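Work and Automation, Unit 6 handout: The restocking shift
Notes to go with the lecture. Bring them to section, please, and write all over them.

Picking up where we left off last time (the bit about job titles that stay the same while the job underneath changes completely). I promised you a case that isn't a car plant, so today we're in the drinks business. Pritonance runs break rooms and little staff canteens for other companies. They buy the drinks, send people out to fill the racks and coolers, and bill by the can. Very unglamorous, and I love it as a teaching case, because everybody in the room already understands the task!

Some background. At the main depot, the rack-filling for the tasting and display area used to belong to a crew on the early shift, starting at 5 a.m. The company put in an arm from Ternska with a two-finger gripper, and the software that plans the grasps comes from Hellström. The crew kept their jobs, on paper with the same title, "stock attendant." Hold on to that, we'll come back to it in part 3.

Part 1. What the task really asks for

When I first wrote this unit I described the job as "put cans on a rack." One of the attendants read my draft and laughed at me, kindly. You take a can out of whatever mess it arrived in, you get it upright, you put it where a customer would expect it, you turn the name to the front, you notice the dented one. That's five or six decisions, and a person makes them while talking about last night's game.

For the arm, each of those is a separate problem. A can standing up is one kind of grasp. A can on its side is another one entirely, and the rim and the body want to be held differently. Shiny lids throw light back at the camera. Two cans close together leave very little room for a finger to slide in, and a slatted rack has gaps that can fool the software about where the surface is. So look at the work from the gripper's side for a minute, with one red can between the fingers' tips and another tipped over off to the right, and ask yourself which one you'd go for first.

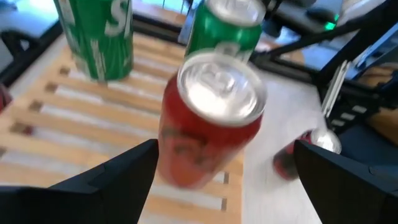
Colette Pruvost wrote back to my draft that I was making the machine sound clever and the shift sound simple, and that I had it the wrong way around. Her point was that the early crew had never been asked how they chose which can to take first, and that when the engineers finally did ask, they wrote down the answers and went home. She wanted to know whether anyone had been paid for that morning. Fair question. I asked. It was a regular shift at regular pay, plus lunch.

I've kept her comment in the notes because it sets up the reading on tacit knowledge (that's the Sketalley chapter, posted on the course page). If you only read one section of it, make it the one on who gets credit when know-how moves from a person into a procedure.

Part 2. What changed on the shift

OK, numbers. In the first month with the arm running, October, the attendants logged 336 stops. A stop is any time a person had to step in: clear a jam, stand a can back up, restart a cycle. Of those, 49 were longer than the crew thought they should have been, mostly waiting for somebody with the right login. Only 17 got written up as faults. So I want you to think about that gap between 336 and 17, because the smaller one is what went to the managers.

What does it feel like from the floor? The attendants told me their hands are less tired and their heads are more tired. They used to work at their own speed and take a breather when the rack looked good. Now they watch, and wait, and then move fast. A couple of them really like it (one is learning to edit the grasp settings and is very proud of that, as she should be). Others miss having a finished rack to point at and say, I did that.

There's also the question of standards. Before the arm, "neat" meant whatever the person on shift thought was neat. A machine needs it spelled out. Which kinds go up on the wooden shelf and which stay down on the tabletop? Does a promotional can, like the red one with STAR WARS on it, count as the same product as a plain one? Does the small print need to face front, or just the big letters? People had been settling all this by eye for years, and suddenly it was a meeting.
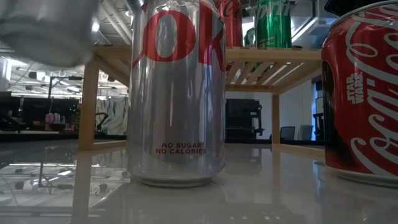
So did the arm replace anybody? At this depot the crew stayed the same size, but when 2 attendants left later on, their positions weren't filled. Whether you call that replacement depends on where you start counting, and we'll argue about it in section.

Part 3. The title problem

Back to "stock attendant." Same title, same pay grade, and a job that now includes watching a machine, diagnosing it and deciding when to overrule it. The company's view is that it's easier work. The crew's view is that it's different work with more responsibility. I go back and forth, and I've been teaching this case for a while!

For section, please come with:

A job you've done yourself, and one decision in it that never appeared in the training.
Your own definition of a "stop" for that job. Would you have logged it?
One paragraph on who should get to change the settings on a machine like this one, and what they should be paid for it.

Next unit is scheduling software, so if you've ever had a shift changed by an app at 11 p.m., save your screenshots and bring them along.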